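4. Pose du plateau et passage des câbles

Cette section concerne le bureau Clornance, version avec passe-câble rond. Pour le modèle Vollemex, dont le plateau est plein, passez à la section suivante.

Avant de commencer, vérifiez que le piétement est monté et que les quatre vérins de réglage sont vissés à fond. Le plateau se porte à 2 personnes. Ne le faites jamais pivoter sur un angle : le chant s'écrase facilement et n'est pas couvert par la garantie.

1. Étendez une couverture au sol et posez le plateau dessus, face décor vers le bas.

2. Présentez le piétement retourné sur le plateau. La découpe ronde doit se trouver du côté opposé à l'utilisateur - c'est l'erreur de montage la plus fréquente.

3. Engagez toutes les vis à la main, puis serrez en croix avec la clé fournie. N'utilisez pas de visseuse à percussion.

4. Remettez le bureau sur ses pieds et placez-le à son emplacement définitif. Laissez roughly 4 cm entre le bord arrière et le mur pour les fiches.

5. Passez un chiffon doux et sec sur toute la surface, dans le sens du veinage.

Le plateau est revêtu d'un décor imitation bois beige clair, à grain fin. Il supporte l'usage courant, mais pas les produits abrasifs, l'acétone ni les éponges à récurer. 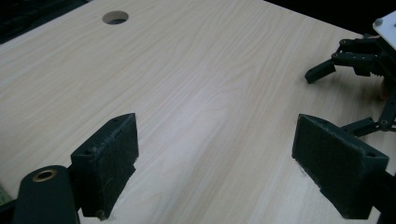

Les câbles se passent toujours du haut vers le bas, fiche la plus large en premier. Si une fiche ne passe pas, débranchez le câble à l'autre extrémité et présentez-le dans l'autre sens. N'agrandissez pas la découpe.

6. Passez d'abord le câble de l'écran, puis celui de la lampe, et enfin les chargeurs.

7. Sous le plateau, regroupez les câbles avec les attaches Antoniuk du sachet C. Ne serrez pas complètement : chaque câble doit pouvoir coulisser.

8. Fixez la multiprise dans la goulotte, interrupteur vers l'avant.

9. Branchez la multiprise au mur en dernier.

Attention : le chant intérieur de la découpe est en panneau brut. Il craint l'humidité. Si vous renversez un liquide à proximité, essuyez tout de suite, puis passez un chiffon sec à l'intérieur du trou. Un panneau gonflé ne reprend pas sa forme.

Remarque : la bague de finition est vendue séparément (référence 94). Elle s'enfonce à la main, sans colle. Le bureau peut être utilisé sans elle - dans ce cas, évitez de laisser un câble sous tension frotter contre l'arête.

10. Contrôlez l'aplomb avec un niveau posé au centre du plateau, puis le long du bord avant. Corrigez avec les vérins, un quart de tour à la fois.

11. Resserrez les vis du piétement après deux semaines d'utilisation.

Pièces manquantes ou plateau abîmé à la livraison : écrivez au service après-vente Drornbridge, à l'attention de Roya Ghorbani, en indiquant le numéro de lot imprimé sous le plateau et en joignant le bon de livraison.

Notice mise à jour le 12 septembre 2026.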